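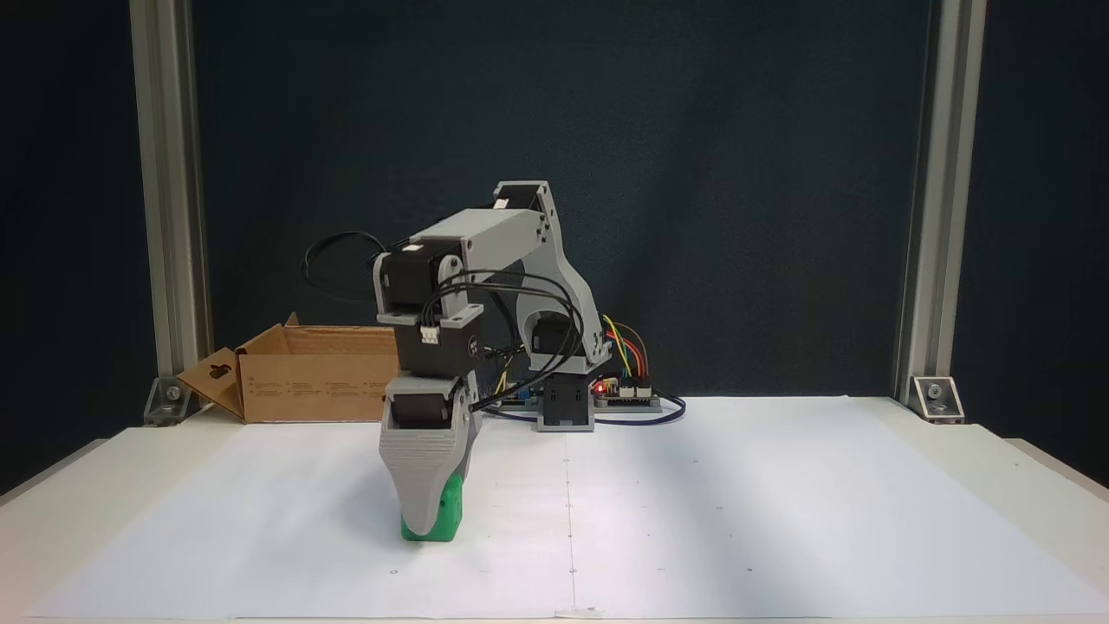

How to Cover a Worktable With Paper

A sheet of white paper keeps glue, ink and pencil marks off a table and can be changed in a couple of minutes. A roll of heavy paper, 300 inches long, will do several tables.

You need:
Roll of white paper
Low-tack tape
Scissors
Soft dry cloth

Step 1. Clear and wipe the table
Take everything off and wipe the top with a damp cloth. Let it dry for 20 minutes. Crumbs left behind will show through as bumps.

Step 2. Cut the sheet
Measure the table. Ours needed 65 inches. Cut the paper with the curl facing down so the ends don't lift.

Step 3. Smooth and tape
Start in the middle and push the air toward the edges with the dry cloth. Tape the corners first, then the long sides. A large sheet can stop short of the table edge if you only work in the center.

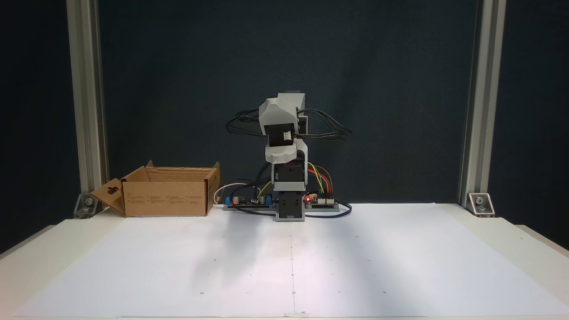

Step 4. Change the sheet
Peel the tape back slowly at a low angle. Fold the paper inward so any scraps stay inside. Sheets with light pencil marks can be turned over and used again.

Tamsin Strickland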